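I was ready to write the whole thing off by the end of July. Eleven evenings on a pair of hand-held grippers, 700 dollars in parts I can account for, and a bag of Druvis screws that strip if you look at them hard. The claim was that you record yourself doing a chore often enough and a robot arm will learn it. Maybe.

Hangers were Yasir's pick, on and off a coat rack. I wanted blocks. Blocks don't snag on each other, and a hook is a mean thing to find through a headset.
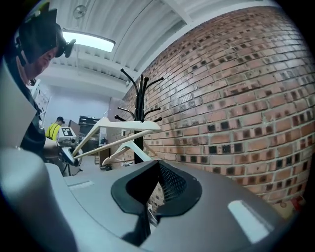 Safta Dumitrescu read my draft and wrote back that I'm judging it too early, that 244 recordings is nothing and I should shut up until we have 500. Fine. I'd still like to know why the jaw pads need regluing so often, and whether recording number 500 will teach the arm anything that number 20 didn't.

The Skodeo board stays for now – it hasn't crashed since I swapped the cable. The left trigger sticks. I've printed a new spring seat for it, a hair wider, and I expect that one to stick too. Next up is the same rack turned a quarter of the way, with the old trigger until the glue sets.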